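Valtcombe Tasting Library: spring report to the Olszewski Fund
Prepared by Leokadia Pawłowska

Dear Dinesh, and dear everyone at the Fund,

It has been a busy and mostly happy few months, and I'm glad to have the chance to tell you where your money has gone (quite a lot of it into small glass bottles, I'm afraid!). When we wrote to you in November we had samples from 106 aged rums on the shelf. We now have 347, each decanted, sealed and labeled with its distillery, age and bottling strength, and the catalog is finally catching up with the shelf.

The tasting notes have been slower going. Our panel has met six times and finished full notes on 34 rums, mostly the lighter column-still ones, and I had hoped for more by now. People do like to talk, and the funkier pot-still samples start arguments that can eat up a whole evening. I wouldn't want to lose those evenings, but from now on we'll pour fewer rums at each sitting and write the notes down before the talking starts. 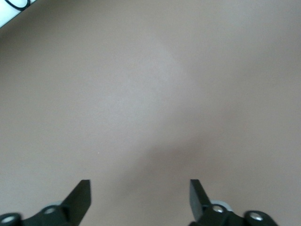

Page last changed: April 2021

The online catalog is being built by Novbridge, who have been very patient with us. You can already search by country and by age, and searching by flavor should follow once we settle on our word list. At the moment "burnt sugar," "caramel" and "toffee" are three separate entries, and there is a lively faction for each.

The one real disappointment is the Plurkum order. The bottles came with poor corks, several had leaked, and we sent the whole case back. The refund has arrived, and with your blessing, Dinesh, we'd like to put it toward better stoppers and a second cabinet, one with a door that keeps the light out. Could you let me know whether that needs a form, or whether a note from you will do?

With warm thanks from all of us,
Leokadia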